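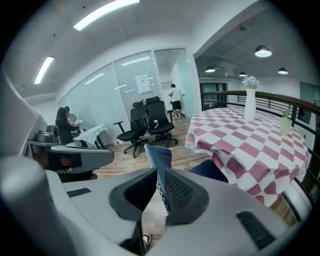
Listes > Métiers et automatisation > Archives > février
Dernière mise à jour : février, 17 h 40

Objet : Re: [metiers-auto] les pinces à main, et nous là-dedans

Bonjour à tous,

Je réponds vite, entre deux prises. Imre Bárány écrivait :

> Chez Aguiar on nous annonce la même chose pour le printemps. Les
> gestes enregistrés à la pince, puis le bras qui reprend le pliage.
> Ma question est simple : chez vous, à Skerkura, qu'est-ce qui a
> changé pour les gens ? Pas pour la machine, pour les gens. Les
> horaires, la paie, la fatigue ?

Alors, dans l'ordre où ça me vient.

Les horaires – pas bougé. Ce qui a bougé c'est la journée elle-même. Avant, on dressait les tables, on rangeait, on pliait le linge, et on parlait en le faisant. Maintenant on fait les mêmes gestes avec la pince au poing, plus lentement, et on recommence. 325 prises le mois dernier pour mon poste, 497 demandées ce mois-ci. Le tissu c'est le pire, un ourlet qui glisse et c'est à refaire.

La fatigue : poignet et pouce, surtout. On a obtenu une pause toutes les deux heures, à prendre où on veut. Trois collègues ont demandé à changer de main, accordé pour deux. Pour la troisième on attend toujours la réponse de Gokton, qui gère le planing.

La paie : une prime, oui, mais à la prise validée. Je suis contre. Ça pousse à bâcler, et les rejets tombent sans explication. Demandez du forfait dès le départ, après c'est foutu.

Le bras lui-même, on l'attend. Brandden parle de « soutien aux équipes », rien d'écrit sur les postes. Donc Imre, si vous négociez : faites mettre noir sur blanc qui garde les gestes enregistrés et ce que deviennent ceux qui les ont montrés. Chez nous c'est arrivé trop tard dans la discusion.

Point positif quand même, les anciennes du service sont enfin écoutées. On leur demande comment elles s'y prennent. Ça faisait plus de 3 ans qu'elles réclamaient des tables moins basses, elles les ont eues.

Je dois y retourner. Si quelqu'un a un modèle d'accord, je prends, même un brouillon.

Solange

Classé dans : Conditions de travail, Robots et gestes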